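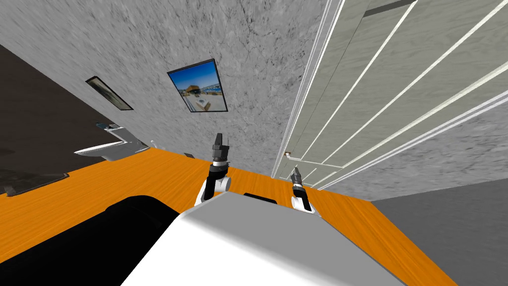

Nelden 橄榄球战术训练靶网 第二代

货号：N-236
适用：四分卫、长传手，以及坚信自己年轻时能打四分卫的人
现货，两个颜色：深绿、深灰。深灰卖得好，深绿我们自己喜欢。

产品介绍

传球练习最大的难处是找人接球。朋友来一次可以，来两次算义气，第三次他就开始说膝盖疼。Nelden 靶网站在那里，不抱怨，不迟到，也不会在你传偏之后看你一眼。

第二代保留了第一代的五个袋口，位置重新排过。左上和右上两个对应边线深路线，中间那个最大，给初学者留一点尊严。最下面两个开在膝盖高度，练短传用。第一代的下排袋口开得太低，有客户来信说他练了一个夏天，现在只会把球往地上扔。我们回信道了歉，也改了图纸。

网面由 Firnum 供应，编织比上一代密，球打在袋口边缘时不再卡住。支架换成了可折叠的钢管，折起来能塞进多数轿车的后备厢，前提是后备厢里没有别的东西。

规格

撑开高度：236 厘米
整机重量：7 公斤
折叠长度：166 厘米
袋口数量：5
支架：钢管，粉末涂层
网面：Firnum 加密编织网
随附：地钉四枚，收纳袋一个，说明书一份（有图，第一代那份没有图，我们知道）

不含橄榄球。每个月都有人问，所以单独写一行：不含橄榄球。

安装

一个人能装，两个人装更快，三个人装通常会吵起来。先展开底座，听到两声卡扣响再立竖杆，只听到一声就再推一下。网面从上往下挂，袋口开口朝向传球的人。挂反了球也能打进去，只是拿不出来。

草地请用地钉。水泥地或人工草皮请另配 Barbosa 沙袋，一套四只，出厂是空的，沙子自备。刮大风的日子建议收起来，靶网的受风面积比看上去大得多，邻居的温室也比看上去贵。

价格

单买靶网：419 元
靶网加 Barbosa 沙袋：下单页面勾选，自动合并计价
替换网面：可单独订购，仅限第二代支架

学校和俱乐部一次订购满十套，请走团购表格。表格里“用途”一栏写“训练”就够了，不必附上赛季目标。有一支球队附了四页，我们读完了，祝他们好运。

常被问到的事

能不能用来练足球射门？能挡住，袋口装不下足球。
能不能用来练棒球？网面没有按棒球的硬度测试，破了不在保修范围内。
儿童能用吗？能，Menix 青少年尺寸的球也合适。大人请站在旁边，忍住不要示范。
能让我的传球变准吗？能让你知道自己有多不准，后面的事情要看练习量。

保修与退换

支架保修两年，网面保修一年。收到货七天内可退，请保留收纳袋。收纳袋丢了也能退，但我们要扣钱，也会好奇它去了哪里。

以下情况不保修：车压的，狗咬的，当晾衣架用弯的。最后一条是后来加上去的。

发货

付款后两个工作日内出库，偏远地区慢一些。九月开学前后订单集中，要赶新赛季的球队请早些下单，别等到教练在群里点名的时候。

页面更新于2021年4月30日。第一代已停产，配件还剩一点，需要的话来信注明颜色。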